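Handheld gripper demonstration (cloth handling)
From the Briteck community encyclopedia, robot learning section 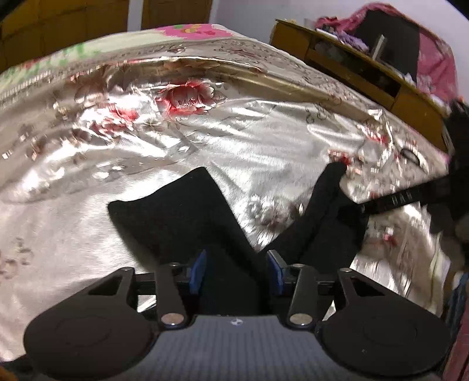
Overview

Handheld gripper demonstration is a way of teaching a robot to do a job by having a person do the job first, holding the same kind of gripper the robot will use later. The person squeezes and moves the gripper, a camera fixed to it records what the gripper sees, and software learns to match the view to the motion. No robot needs to be in the room. I've been writing the cloth pages on this wiki for a while now, and this is the method I get the most mail about, so I've tried to keep it in plain words.

The cloth version is the one covered on this page. Rigid objects (cups, blocks, boxes) have their own article and I'd start there if you are brand new, though you can muddle through without it.

How the method works

A demonstration is one complete go at a task, from the moment the gripper starts moving to the moment the item is let go. Each one gives you two things that matter: a stream of pictures from the wrist view, and a record of where the gripper was and how wide the jaws were open. Line those up in time and you have a lesson. Pile up enough lessons and you can train what people in the field call a policy, meaning a program that looks at the current picture and decides on the next small motion.

The usual training approach is behavior cloning. The program is shown a picture, it guesses the motion, and it gets corrected toward what the person did. These days most groups have it guess a short run of motions in one go, because guessing one tiny step at a time makes for a jittery arm. We used runs of 8 steps at Gonis and I still like that number for cloth. Longer runs look smoother, but the robot is then acting on an old picture, and cloth moves while you aren't looking at it!

The gripper's position can be worked out in different ways. Some rigs use outside trackers on stands. Others work it out from the video itself, by following fixed points in the background from one moment to the next. The second way is what makes it easy to record in somebody's bedroom or kitchen, and it likes a background with some clutter in it. Wardrobe doors and shelves are great for this. A bare white wall is not.

Equipment

The gripper is a two-finger tool. In the picture at the top of this article you can see the basic layout: a gray base with a ribbed texture, a black rail across it, two black finger arms, and a blue pad at the tip of each jaw. Pads vary a lot between builds and so do people's opinions of them. Soft pads are kinder to thin fabric and pick up a single layer better. Firm ones last longer.

Besides the gripper you need a camera with a wide view, some storage, and a way of knowing the jaw width. Many builds put printed markers on the fingers and read the width from the video. Others use a small sensor at the hinge. I've worked with both and don't have a strong favorite, except that markers get covered by fabric sooner or later, and then you have a hole in your record that has to be filled in by guessing.

Why cloth is hard

A mug has the same shape wherever you put it. A sock doesn't. It can be flat, folded, rolled, inside out, or hanging half off the edge of a bed, and every one of those is a different grasping problem. On top of that, the gripper changes the shape the second it touches the fabric.

Then there is the surface underneath. Beds are soft, so a finger that presses down sinks in a bit, and the bedding itself can get pinched along with the thing you wanted. Satin is a special headache. It's slippery, it wrinkles when pushed, and it throws bright reflections that shift as the camera moves. Black items on shiny pale satin are easy to find (lots of contrast) and yet surprisingly hard to read, since folds in black cloth hardly show up on camera. The program knows where the cloth is but has trouble telling which way it's lying.

Patterned bedding brings a problem of its own. Early policies will sometimes go for a printed flower as if it were an object. I have watched an arm try to pick up a rose off a quilt cover, over and over, very gently. The cure is more demonstrations on patterned covers where the person ignores the print, and it does work, but it takes a fair number.

The Clemuncombe bedding study

Most of what I can say with numbers comes from the study Snežana Begović set up at Clemuncombe, which I helped with on the labeling side. The task was simple on paper: pick up a small dark clothing item from a made bed and drop it in a bin.

The full training set held 1000 demonstrations, and 700 of those were recorded on plain, matte covers. The rest used satin or patterned covers. Snežana wanted to know how far you could get with the plain ones alone, since they are quicker to record and easier to clean up afterward.

Testing was done with a robot arm in a room that wasn't in the training set, for 168 trials per policy, on a mix of covers. The policy trained only on plain covers did well on plain covers and fell apart on satin. Its most common mistake was stopping short, closing the jaws just above the fabric. The second most common was grabbing the cover along with the item and lifting both. The policy trained on everything did better on satin and, to my surprise, a little better on plain covers too. Snežana's reading is that the satin demonstrations taught it to press down further before closing, and that this habit helps anywhere soft.

I'd be careful about reading too much into it. The two policies didn't see the same amount of data, and we never ran the fair version, with equal-sized sets. It's on the list.

The Buenaventura follow-up

Fadwa Shehata took the same recordings and asked a different question, which was whether it matters who holds the gripper. People have styles. Some come straight down and pinch. Some slide in low from the side and scoop. When both styles are mixed in one set, a simple policy can average them and end up doing neither, coming in at a half-way angle that suits no fabric at all.

Her fix at Buenaventura was to sort the demonstrations by approach angle and give the policy a label for each style during training. At run time the label is picked by a small separate program looking at the first picture. Grasps got cleaner, especially with long thin pieces like straps and belts, where the low scoop tends to fail and the straight pinch is what you want. Diffusion-type policies are supposed to cope with mixed styles without any labels – and in Fadwa's tests they mostly did, only slower.

Using both hands

Real tidying often involves two hands, one holding and one pulling. With a single gripper the free hand is tempting to use, and a policy for a one-armed robot can't copy what it does. Worse, the policy may learn to wait for a helping hand that never comes.

There are two schools on this. One says to keep the free hand out of the work completely. The other says to allow it for setting up and to trim those parts out before training. I'm in the first camp on most days, but I'll admit the trimmed sets I have seen from Gonis were perfectly usable. Tasks that truly need two hands should be recorded with two grippers, and that has its own page.

Common recording problems

Motion blur. Cloth work invites quick flicks of the wrist. Slow down, above all in the last stretch before contact.

Hidden contact. The fingers block the view of the exact spot where the fabric is being pinched. A slight tilt helps, and so do small mirrors at the sides if your build has them.

Glare. Close the curtains or move the lamp. Don't fix it in software if you can fix it in the room.

Too neat a start. If every item begins flat and centered, the policy only learns flat and centered. Toss things. Let them land badly, near edges, on top of each other.

Gripping too hard. A person hardly notices squeezing, but a robot copying that jaw width can drag the whole cover along. Check the width record now and then.

Open questions

We still don't have a good way to score cloth demonstrations before training. With rigid objects you can throw out the bad ones by checking whether the object moved where it should. With a sock on a bed, what counts as a clean grasp is still a matter of somebody watching the video and deciding, and two people will not always agree. Snežana and I disagreed plenty.

The other open question is touch. All the policies described here work from pictures and jaw width only. A person feels right away that they have two layers when they wanted one, and nothing in the recording carries that feeling over. Fadwa has been trying pressure-sensing pads, and I'll add a section when she has something she's happy to share.

See also

Behavior cloning
Deformable object handling
Two-gripper demonstration
Wrist camera calibration

Page last edited 5th May. Corrections are welcome on the talk page, particularly for the Buenaventura section, which I wrote from notes.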